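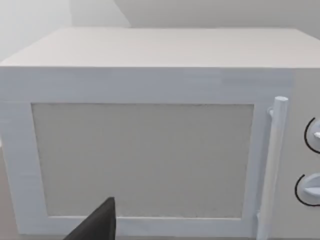
*Fig. 4. Microwave, front.*

## 3. Adding kitchen appliances to your power monitor

This section assumes the Wiscombe hub is mounted, powered, and showing a green light. If it isn't, go back to Section 2. Skipping ahead won't save you any time.

The leaflet in the box says the Brindon clamp kit will "recognize every appliance in your home automatically." It won't. It does fairly well with things that pull a lot of power in a steady way, such as a water heater. It does badly with anything that cycles on and off, and a kitchen is full of those. Plan on teaching it by hand, one appliance at a time.

### 3.1 Before you start

- Turn off the dishwasher, kettle, toaster, and anything else on a kitchen circuit.
- Leave the refrigerator alone. You'll deal with it in 3.4.
- Have a mug or bowl of water ready for the microwave. Never run a microwave empty to get a reading.

**Caution:** The clamps go around live conductors inside the electrical panel. If they aren't fitted yet, have an electrician do it. The leaflet shows a smiling person doing this in a T-shirt. Ignore the leaflet.

### 3.2 Teaching the microwave

1. Open the Fullon app and go to **Devices > Add > Teach manually**. Don't pick **Quick Match**. In our trials it called a microwave a hair dryer.
2. Wait for the baseline reading to settle. The number will keep twitching. Anything that stays within 12 watts for half a minute is settled enough.
3. Put the water in the microwave, close the door, and set it to full power for 2 minutes.
4. Tap **Record** in the app, then start the microwave. Do it in that order. If you start the oven first, the app misses the opening surge and the match will be poor.
5. When the oven stops, wait another 30 seconds before tapping **Stop**.
6. Type a name and save.
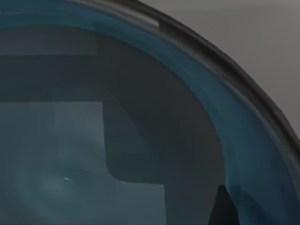
*Fig. 5. Blue container, close view.*

**Note:** Water can come out of a microwave hotter than it looks. Let it stand before you move it, and use fresh water if you need a second run.

Repeat the steps at half power. Many microwaves don't really run at half power. They run flat out, rest, and run flat out again, and the app tends to log this as several separate appliances. If you find "Unknown 1" through "Unknown 4" in your list afterward, select them all and choose **Merge**.

The app will now show a confidence score. We have not been able to find out what it measures. A high score is no proof that the match is right, so run the check in 3.3 whatever it says.

### 3.3 Checking the result

1. Leave the app open on the **Live** tab.
2. Run the microwave again with water in it, on any setting.
3. Watch for the name you typed. It should appear within a few seconds.
4. Now turn on the toaster by itself. If the app says "microwave," delete both entries and start over from 3.2.
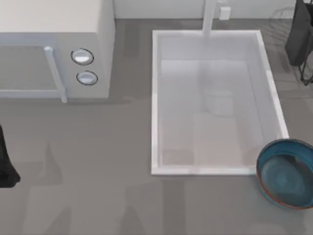 *Fig. 6. Microwave with two round knobs beside the door handle.*

Models with a digital clock draw a little power all day. The monitor can't reliably see loads this small, despite the "phantom load" chart on the home screen. Treat that chart as decoration. If you want to know what a clock or a charger costs you, a plain plug-in meter is cheaper and will give you a better answer.

### 3.4 Refrigerators and freezers

You can't teach these on demand, as the compressor starts when it likes. Choose **Devices > Add > Long watch** and leave it overnight. The app asks for at least 300 minutes. Give it more if you can.

**Caution:** Don't unplug the refrigerator to force a reading. The app suggests this under **Tips**. It's a poor tip.

### 3.5 Savings estimates

Once three or more appliances are saved, the app starts offering a yearly savings figure. It's worked out from a price per unit that you never entered. Go to **Settings > Tariff** and type in the price from your own bill. If you're on the Mahama night rate, enter both prices and the changeover times, then check them again after the clocks change. Older versions of the app don't adjust.

Even with the right price, expect the figure to be generous.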